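Home / Classroom and meeting room / Board care

Zundholm Board Care Kit

Cleaner, conditioner and cloths for dry-wipe boards
£119 per kit, VAT extra
In stock

The Zundholm Board Care Kit is for buildings with a lot of whiteboards and one person or a small team looking after them. It takes off old marker ink, grey ghosting and the film left by general-purpose sprays, and then puts a thin conditioning layer back on the surface. It is made by Stougaard and packed for the UK by us at Prustham.

Most of the boards we get asked about are still sound. The steel is flat, the frame is tight, and the surface has gone dull after years of kitchen spray and paper towels. A new board of a decent size costs more than this kit, and you have to get the old one off the wall.

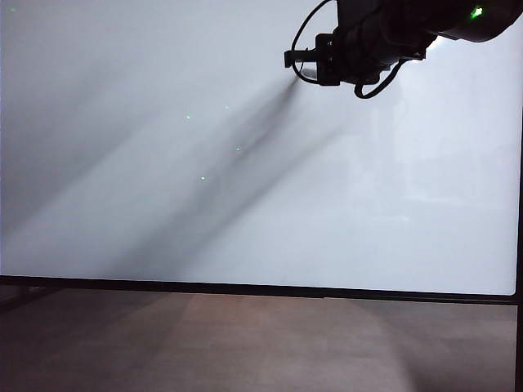
Pale writing surface in a black frame.

What is in the kit

Stage one cleaner, 4 litres, ready to use
Stage two conditioner, one bottle with flip cap
Trigger spray bottles, 3, empty, with write-on labels
Microfibre cloths, short pile, in two colours
Soft pad with handle
Instruction card, laminated, with a hole for hanging
Safety data sheets for both liquids

The two cloth colours are there so that the cleaner and the conditioner do not get mixed up. Green is for cleaner, white is for conditioner. If a white cloth has been used with cleaner, put it through the wash before it goes near the conditioner again.

Which surfaces it suits

Vitreous enamel steel: yes, both stages.
Lacquered steel: yes, both stages. Do not use the pad, only the cloths.
Melamine: stage one only. Melamine is slightly porous and the conditioner dries patchy on it. A badly stained melamine board will improve but will not come back to new.
Glass: stage one only. Glass does not need conditioning.
Dry-wipe paint and film: please ask first. There are too many makes for us to give one answer.
Projection surfaces with a matt finish: no.

To find out whether a board is steel, try a magnet. To tell enamel from lacquer, look for a maker's label on the back or along the bottom rail, or send us the model number. Rokeya Ranasinghe on our technical desk has a long list of older models and can usually tell you the same day.

How to use it

1. Take everything off the board, magnets included. Wipe off loose ink with a dry cloth.
2. Spray stage one on to a green cloth and not straight on to the board. Liquid that runs down into the bottom rail can sit behind the surface and lift the edge.
3. Work from the top in overlapping strips. Leave the cleaner on for a minute where the ghosting is heavy.
4. Wipe with a second green cloth, dampened with plain water, then dry.
5. On steel boards, put a small amount of stage two on a white cloth and wipe it over in straight lines. A thin coat is enough. Too much leaves smears.
6. Leave overnight before anyone writes on it.

Permanent marker needs a second go with stage one. Sticky tape marks come off with stage one and the pad on enamel — on lacquer, use a cloth and be patient.

How far it goes

One kit covers roughly 119 boards of ordinary classroom width at both stages. Heavily ghosted boards take more cleaner the first time and much less after that. We suggest a full treatment once a year, in August if you are a school, and stage one on its own at half term. Daily wiping should be done with a dry felt eraser or a dry cloth.

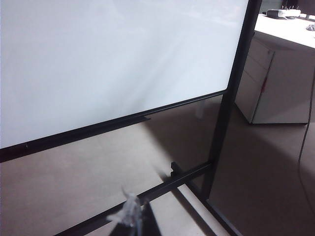
Blank board with black marker tray below.

Trays and frames

Stage one is safe on painted and anodised frames and on plastic trays. Marker dust collects in trays and gets wiped back on to the board, so brush it out before you start. On bare aluminium, rinse the cleaner off within a few minutes or it may leave a light mark. Do not use stage two on trays at all. Pens slide about on it and end up on the floor.

Replacement trays, end caps and corner pieces are sold separately. See Board spares.

Safety and storage

Stage one is water-based with a mild solvent and has a faint orange smell. Open a window if you are doing several boards in the same room. Gloves are sensible for long sessions. Neither liquid is classed as flammable. Store both above freezing — stage two separates if it has been frozen and will not mix again, so a garage in January is a bad place for it. Unopened shelf life is two years, and the batch code is on the shoulder of the bottle.

Do not decant either liquid into anything without a label. The spray bottles in the kit have space for the name and the date filled.

Refills

Stage one cleaner, 4 litres
Stage two conditioner, single bottle
Cloths, mixed pack
Spray heads, pack of 3

Refills are sent in the same packaging as the kit and fit the same spray heads. Older blue spray heads from before the change of bottle do not fit. If you have a cupboard full of those, tell us when you order and we will put adaptors in.

Customer comments

"We did the whole ground floor over the summer. Two boards I had already written off are back in use. The instruction card could do with larger print." Marta Hrynyshyn, site manager

"Good on enamel. Took three goes on the older lacquered boards in the language rooms and there is still a shadow on one of them. Would buy again." Villads Laxdal

"Ordered for Wondorville, our training centre. Smell is much better than the last stuff. Delivery was a day later than we were told." Rogelio Malabanan, facilities

Thank you, Marta. The card has been reset in larger type and is now printed on both sides.

Delivery and returns

Orders placed before 2 p.m. leave us the same day by tracked carrier to mainland addresses. Northern Ireland, the Highlands and the islands take longer, and we will confirm the date by email. The kit is heavy, so please give us a delivery point on the ground floor.

Unopened kits can be returned within a month for a full refund. We cannot take back opened liquids unless there is a fault with them. If a kit arrives with a leaking bottle, keep the box and send us a photo.

Schools and councils may order by purchase order. For contracts covering 2,000 boards or more, Sólveig Nørgaard handles pricing and can arrange for deliveries to be split between sites.

Related items

Felt erasers, box
Low-odour dry-wipe markers, bullet tip
Tray brushes
Board spares: corners, trays, end caps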